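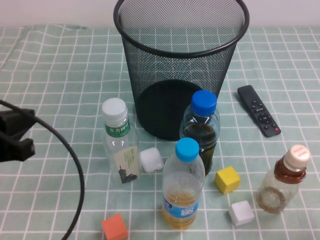
Reviewed my son's new support plan from the school today. It is 40 pages long. He is six. My mortgage was shorter.

Page 4 says he "benefits from advance notice of transitions." So do I. Page 4 was emailed to me at 9 p.m. for a meeting at 8 a.m.

The speech therapist, Zuweira Eshun, is the only person in the building who asks him a question and then waits. I timed it once. She can go most of a minute without filling the silence. I have never managed this with anyone, including the dentist.

Her report was one paragraph. It said he tells long stories about elevators and is happy to be interrupted if you bring your own elevator. I have read it more times than the other 39 pages.

Meanwhile the insurance company has decided his hearing test was "elective." He elected nothing. He spent the whole appointment under a chair.

The bill is $1,702. I called and got a very kind man who agreed it was wrong, agreed I should not pay it, and then asked how I would like to pay it.

My mother says we never had all these plans in her day. In her day my uncle lived in the garage and fixed radios and ate the same sandwich until he was 50. Mom, he had a plan. You were the plan. You made the sandwich.

Update from the meeting: they want to move him out of the Frimpong Street classroom in February. New room, new aide, new bus. I pointed to page 4. There was some shuffling of paper.

We settled on 2 visits to the new room before the move, and he gets to meet the bus driver first. I wanted more visits. They wanted none and a brochure.

Told him about it at dinner. He thought it over for a while, then asked if the new building has an elevator.

It does – one. It's for staff only and needs a key. I have emailed the principal. I expect 40 pages by morning.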